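From: Solomiia Moroz
To: grerlow-workshop list
Subject: Re: Two-finger gripper, thin layers

On the Mirnley thread, Orbán wrote:

> I have the belt drive going on the Drustdale arm and it
> picks up blocks and cups without trouble. Sheet goods are
> hopeless. It takes two layers or none. I have tried more
> closing force, and the motor just gets warm. Is this a
> sensing problem or a finger problem?

Fingers first, in my view. More force presses the layers together, so the second one comes along with the first. I had the same fault in April and went through it in this order.

1. Dropped the current limit on the closing motor to 41 per cent. At 50 it still took doubles.

2. Replaced the flat pads with silicone, 8 mm wide, curved at the tip. A flat pad bridges folds in soft material.

3. Added a 7 mm sideways stroke after contact and before the lift. This shears the top layer off the one beneath. It is the change that mattered most.

4. Slowed the approach. The arm flexes at the elbow joint and my tip height was never what the encoder claimed.

Peeling one layer from another needs two grippers, or one gripper and a clamp. I am working from head-height views of hands doing it on soft, crumpled material, and taking the pinch points from those. The second hand holds its side of the piece, so a passive clamp may do for a first attempt.

Firmware and the pad mould are in the shared folder. The mould has a draft angle error on one side; file it down.

Solomiia

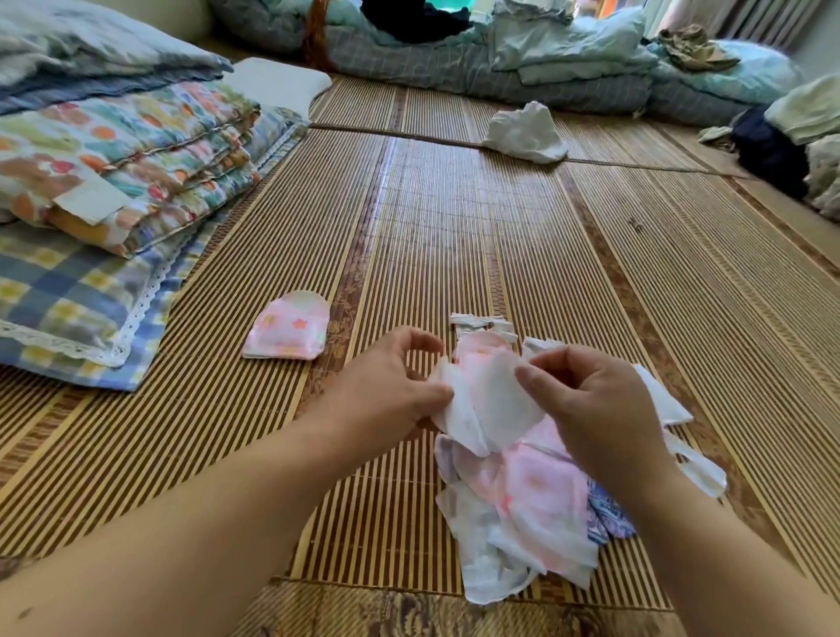
Can the sideways stroke be done with the wrist joint if the gripper has no axis of its own?

The wrist will do it, provided the play in the joint is well under the length of the stroke. Measure the play at the fingertip with the arm loaded, and add it to the commanded distance.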